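Search this site Search Type and press enter

How to Survive a Community TV Interview

I have been a guest on local talk shows 3 times and have only once called the host by the wrong name. That makes me the expert in my family. These steps are for anyone whose book, choir or cause has landed them on a couch under hot lights.

Step 1. Watch the show first

Watch two full episodes, including the dull one. When I went on Tautahi Tonight, Chanida Saithong opened by asking every guest about their first job. I had seen this happen and still said "um" for what felt like a semester.

Step 2. Pick one story

You will prepare 23. You'll get to tell one, and it should run under 50 seconds. Practice it on someone who is free to leave the room. Leif Kirkegaard left during mine, so I cut the part about the ferry.

Step 3. Decide what you won't discuss

Tell the producer before the taping, in plain words. If the question comes anyway, say "I'd like to keep that one at home" and stop talking. The silence belongs to the host now.

Step 4. Bring something printed

Producers love a thing to hold up. A brochure or a card with large lettering works best. Small type reads as gray fuzz on a TV, and so does your subtitle.

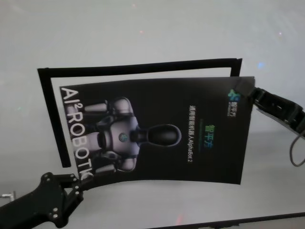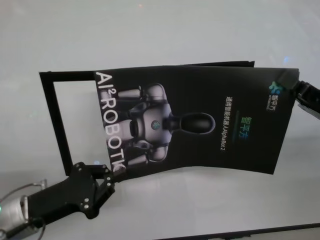
Black brochure, large white capitals in the first shot.

Step 5. Dress for the chair

Sit down in the outfit at home. Check the socks. Mine had a hole, and my aunt in January was still bringing it up.

Step 6. Thank the crew

Learn the name of whoever clips on your microphone. They can hear you until they take it off, including in the restroom.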